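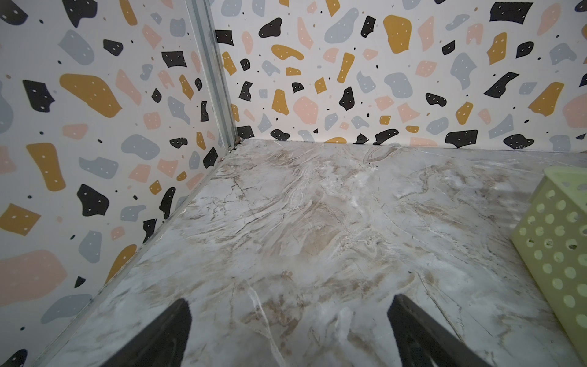
Friederike Oltmanns asked that the finding on the ferry landing be held open until the Penent side has replied in writing, and noted that a landing used by both parties should not be closed on the word of one inspection team. The Joint Boundary Office has accepted the request. Item 9 is recorded as open.

JOINT BOUNDARY OFFICE, FLILARI AND PENENT
Safety Inspection Checklist: Cherkaoui Sector, Punico River
Form 483
Date of inspection: Tue 25 March
Basis: Article on shared upkeep, Interim Line Agreement

The inspection covers markers, paths, crossing points and the joint post. It does not address the location of the line, on which both governments reserve their positions. No entry on this form may be cited as evidence of title.

PART A. MARKERS AND PATHS

1. Markers standing and legible from both sides
Result: Partly met
Comment: All 40 markers in the sector were visited. Lettering on 13 is too worn to read at the required distance. Repainting is to be carried out by a mixed crew, in both official languages.

2. Survey length confirmed against the agreed map
Result: Met
Comment: 3,569 meters, as stated in the map annex.

3. Patrol path clear of debris and safe to walk
Result: Not met
Comment: Bank has slipped below the old pump house. Patrols should use the upper track until the path is rebuilt. Both commanders were told on the day.

4. Warning signs in place at former military ground
Result: Met
Comment: One sign faces the wrong way for persons coming from Penent. Turned by the team. Please check again at the next visit.

5. No new structures within the restricted strip
Result: Met, with remark
Comment: The Flilari members consider the fishing shelter near the bend to be new. The Penent members state that it replaces one lost to high water. The inspectors agree that it poses no safety risk and have not ruled on the rest.

PART B. CROSSING POINTS

6. Footbridge deck and rails sound
Result: Met
Comment: Two loose boards on the Flilari half were fixed before the team left. Load notice should be moved to eye level.

7. Lighting at the footbridge
Result: Not met
Comment: Lamp on the Penent half does not work. Reported on the last form as well.

8. Emergency telephone connects to both duty desks
Result: Met
Comment: Tested in each direction. Penent desk answered promptly. The Flilari desk answered on the second attempt and should review its night roster.

9. Ferry landing safe for public use
Result: Open
Comment: Planks are slick and the mooring post leans. See the note at the head of this form.
Reply from Flilari liaison: We would support closing the landing to vehicles only.
Reply from Penent liaison: Under review in the ministry. Answer expected in April.

PART C. JOINT POST

10. Exits unlocked and marked
Result: Met
Comment: None.

11. Fire extinguishers in date
Result: Partly met
Comment: The extinguisher in the map room is past its service date. The others are in order.

12. First aid supplies complete
Result: Met
Comment: Burn dressings were added at the request of the kitchen staff.

13. Meeting room fit for delegations
Result: Met, with remark
Comment: Each side has its own door, as agreed. The Penent door sticks. The seating plan remains a matter for the heads of delegation and should not be raised on safety forms again.

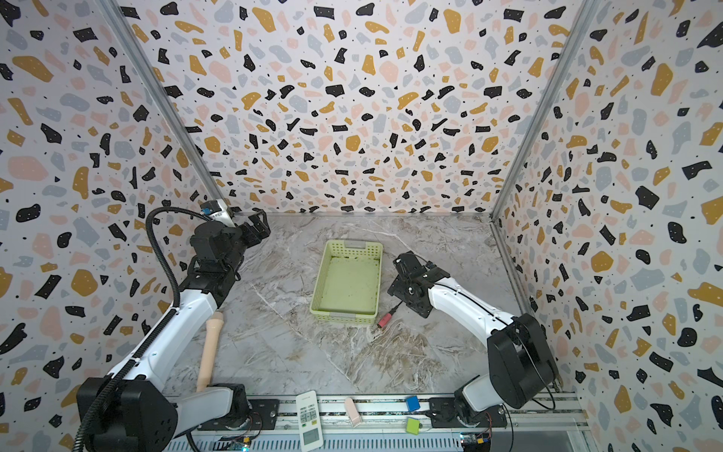
Fig. 2. Light green storage basket and marble-patterned tabletop.

14. Visitor log kept and signed by both duty officers
Result: Not met
Comment: Several pages carry one signature. A page signed by one side only has no standing under the agreement.

FOLLOW-UP
Items 3 and 7 are to be dealt with first. Costs on the footbridge are shared equally. Costs on the patrol path fall to the side on whose approach the damage lies, without prejudice to any claim. Further comments should be sent to the Cherkaoui post on the standard sheet, in both languages, and should give the item number.

Signed for the inspection team by both lead inspectors
Copies: Flilari liaison; Penent liaison; post file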